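Okay, I finally finished going through every box in the spare room closet, and I want to talk about paper packaging, because I have become a person who loves paper packaging. Thread!

It started with me looking for a phone charger. Four hours later I was sitting on the floor in Miltport's least organized apartment, surrounded by cartons, completely happy.

First thing I learned: a lot of small boxes are one single sheet of card. No glue at all! You open the tabs, flatten it out, and there's this wonderful odd shape with wings and tongues. Then you fold it back along the creases and it's a box again. I did this with 5 of them before I remembered dinner.

The little flaps on the sides of a lid are called dust flaps. The bigger one that slides in is the tuck flap. If both ends tuck toward the same side it's a straight tuck, and if they go opposite ways it's a reverse tuck. I check every time now. Toothpaste, tea bags, light bulbs. I can't stop.

My tea, by the way, comes from Skallska, a tiny shop two streets over, and their boxes have a bottom that snaps together from four panels when you push it with your thumb. So satisfying. I bought a second tin-free assortment purely for the bottom.

White card is its own subject. Some of it is white all the way through, and some is gray inside with a white coating on the face. Tear a corner and look at the edge — you'll know right away.

And windows! A window in a box is a hole cut in the card with a clear sheet stuck on from behind. Peel the clear part off before you recycle the rest, if your town asks for that. Ours does.

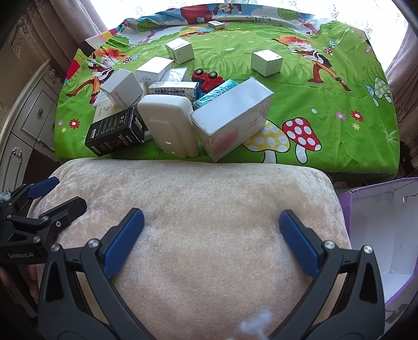
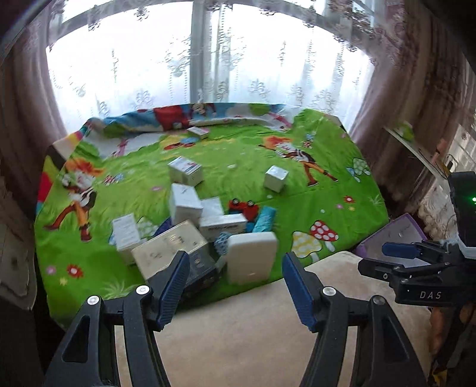
White boxes on a green cartoon-print sheet in the first one, the tall one with the clear window is my kind of box

Back to folding. I got a used handbook called Jiang's Cartons (it's 300 pages, I'm on 24, please don't spoil it) and there's a whole chapter on the crease. You don't cut the card, you press a groove into it, and the fold goes so the groove ends up on the outside. I'd been doing it backward on every gift box I ever made!!

So I tried again last night with an empty cereal box, a ruler and a dried-up ballpoint. Scored the lines, folded away from the groove, and the corners came out crisp. I put a pair of earrings in it and carried it around the kitchen.

Next up is a pillow box, the kind with curved ends. Plilitz has a free template that prints on one page. I'll post how it goes in December when I'm wrapping everything anyway.

If you have a favorite box, please tell me what it held and how it closes. I want to hear about magnets, ribbons, drawers, all of it.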